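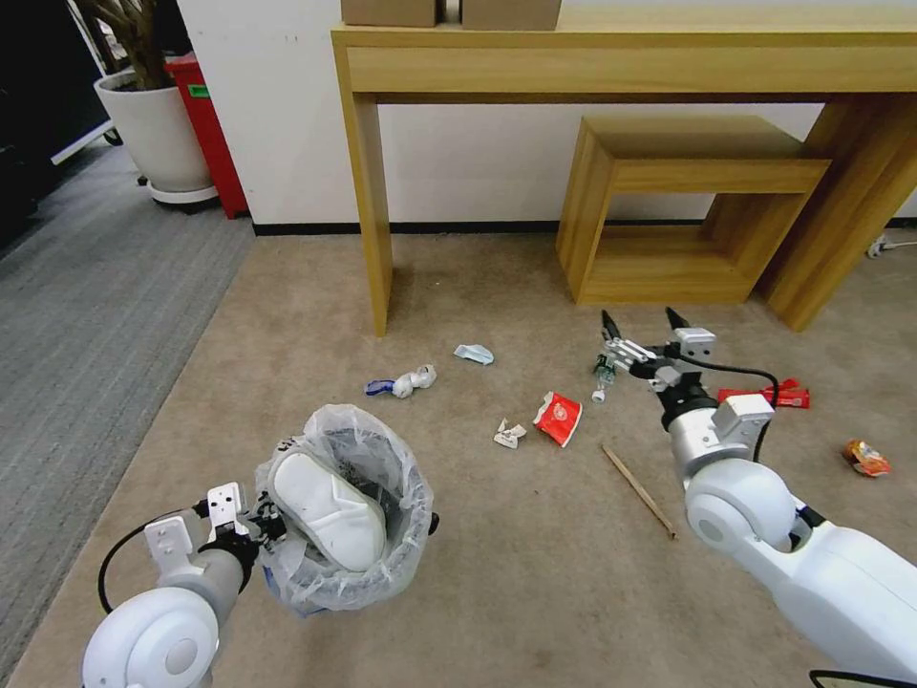 # Gresano Two-Arm Teaching Kit

The Gresano kit is made for people who want to show a household task to a pair of robot arms and record it at the same time. The operator holds two small leader arms. The two follower arms copy the movement, and every joint position, gripper opening and camera picture is saved with the same clock.

We use floor tidying as our standard task when we set up a new kit. Litter is small, light and different each time, and one arm must keep the bin in place while the other one brings the pieces. An operator who can do this calmly for one hour is ready for most other tasks.

## What is in the box

- two follower arms with parallel grippers
- two leader arms with trigger handles
- one head camera with bracket
- foot pedal (start, stop, discard)
- Devadiga recording software, license for one workstation
- cable set and spare finger tips

## Teaching by remote control

Press the pedal once and the recording starts. Bring both arms back to the rest position and press again to save. If a piece falls, you may pick it up again and continue; such corrections are useful for training and we advise to keep them. Discard only the recordings where the bin is pushed over or an arm has stopped on overload.

For a first model of one task, we suggest 100 saved recordings. Change the place of the objects between them – also the place of the bin, if your final use allows it.
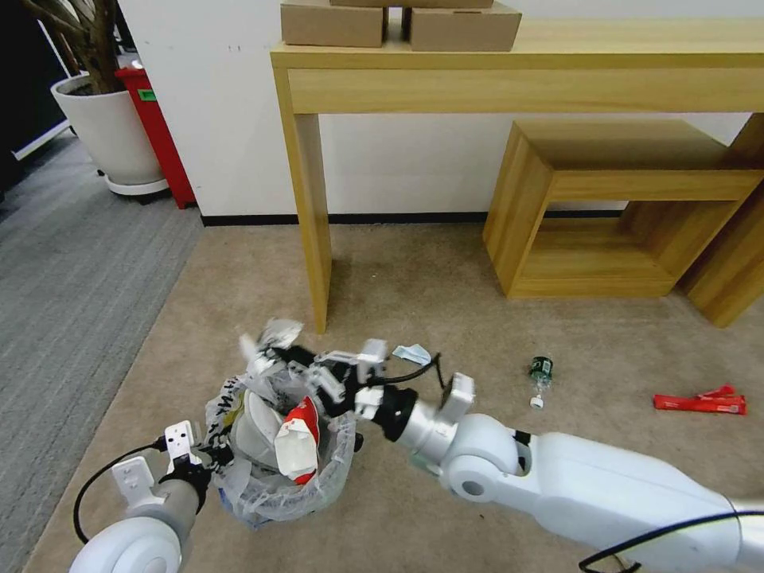
Grukau wrote to us that their operators had trouble with soft things in the beginning, because they closed the trigger fully every time. "After we lowered the grip force for paper and film, our people were less tired, and from 213 recordings we had to discard only a few." The grip force is set in the software under Hands, separately for left and right.

## Teaching by hand

The follower arms can also be moved directly. Hold the button on the wrist and the arm becomes light, so you can guide it to a point and release. This mode is good for rest positions and for a fixed drop point over the bin. It is less good for full tasks – your own hands come into the camera view, and only one arm can be guided comfortably by one person. 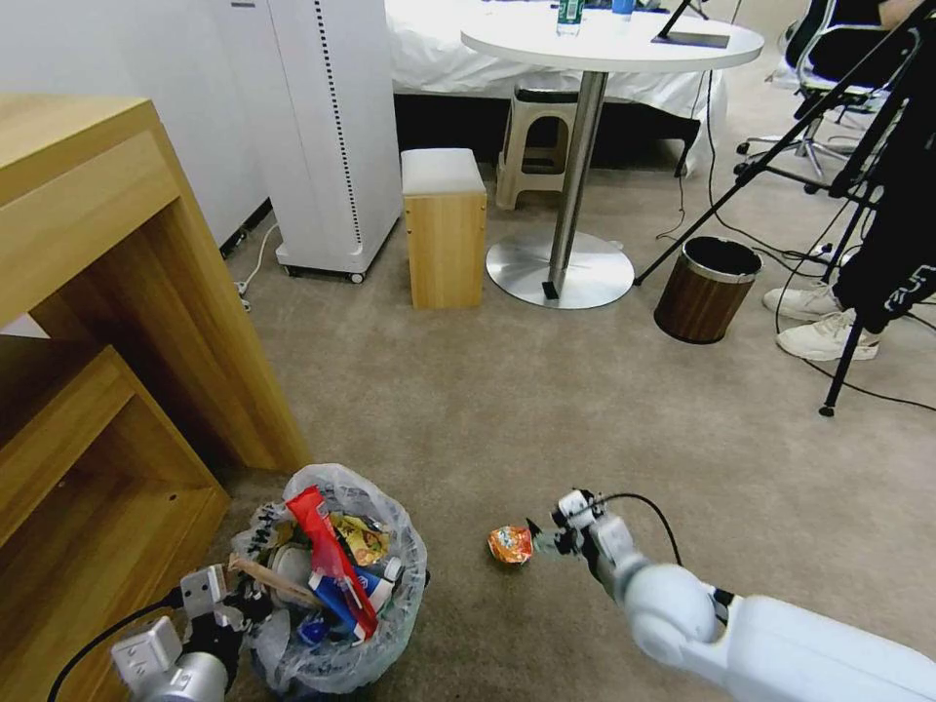 *Floor tidying with the two-arm kit: bin at the left gripper, right arm extended toward an orange wrapper.*

## Ordering

The kit is order number 172. The long cable set is number 161 and is ordered separately. Kits are packed in Plornovbridge and leave every Thursday. Please write in your order if you need table clamps or the floor stand.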